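Rules for Robots: Who Decides What a Robot May Do?

You have rules at school. No running in the corridor, wash your hands before lunch, put the lid back on the glue. Places where robots work have rules too. Some are for the robots and some are for the people who stand near them.

What is a standard?

A standard is a list of rules that lots of people have agreed to follow. Engineers, factory owners and safety experts meet and talk about what could go wrong. Then they write down what everyone should do about it. A plug fits the socket in your kitchen because the people who made them both followed the same standard. Robots have standards as well. They say things like how a robot must stop and what has to be checked before it is switched on.

Most workplaces add some rules of their own. At the Hubmann workshop in Plastcombe there are 21 of them, printed on a sheet by the door. New starters read the whole sheet before they go in.

Rule one: know how to stop it

Every robot arm in the workshop has a stop button close by. It is big and red so that it is easy to find in a hurry. Anybody may press it, even a visitor, and you do not get told off if there was nothing wrong. The buttons are tested every morning before work starts.

Rule two: keep your hands out

A robot arm can be strong, and it may not know you are there. People stay behind a yellow line on the floor while the arms are switched on. If something needs moving, the arms are stopped first. Long hair is tied back and scarves come off.

Rule three: start slowly

When an arm is given a new job, it does it slowly to begin with. The workshop allows up to 40 practice runs at low speed. A person watches each one. If the arm bumps into anything, the speed stays low and the job is looked at again.

Rule four: get the table ready

This sounds dull, but it saves a lot of trouble. Before a job, the people in charge decide which things belong on the table and which do not. Drinks are never allowed. Leads should lie where an arm will not catch on them. Some jobs use things you might have at home, and those need just as much care as metal parts in a factory. Two arms sharing one table need extra care, as each one must keep clear of the other.

A laptop, a mouse on its pad and a wooden box with a handle, set out on brown paper:
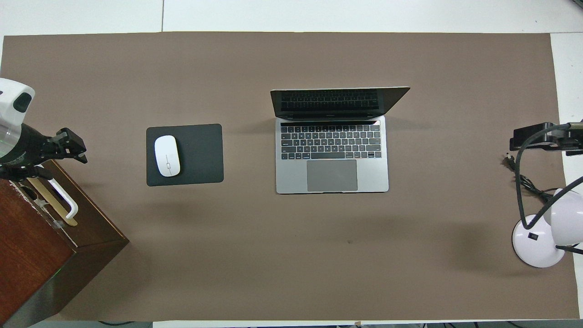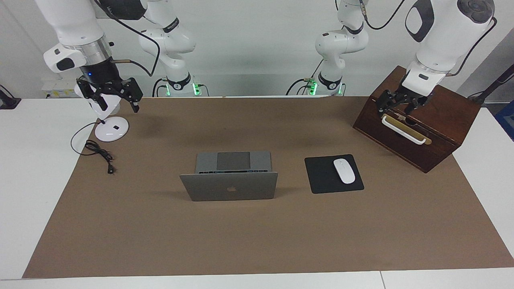
Rule five: write it down

After each job, someone fills in a log book. They write what the robot was asked to do, what it did and whether anything went wrong. A small problem counts too. If the same one turns up again in Titport, where Hubmann has its other workshop, people can look in the book and see what was tried before.

The log books are kept for 4 years.

Do robots know the rules?

No. A robot does not read the sheet by the door. People put some of the rules into its program, such as "do not go faster than this" or "do not reach past here". The rest have to be followed by the people. If a rule is broken, it is a person's job to find out why and put it right.

Try it yourself

Ask a friend to be the robot. Put a pencil case on a table and give your robot instructions for opening it, using only words. Before you begin, agree on a stop word. Catberg is a good one, as you will not say it by mistake. The robot must freeze as soon as it hears it.

Now write your own rules for the game. Set a timer for 90 seconds and see how many you can think of. Swap lists with another pair and play again using theirs. Were any of the rules hard to understand? Change the words until your robot can follow them.

Words to know

Gripper: the part at the end of a robot arm that holds things.
Log book: a book where people write down what happened and when.
Program: the instructions a robot follows.
Standard: a set of rules that many people have agreed to use.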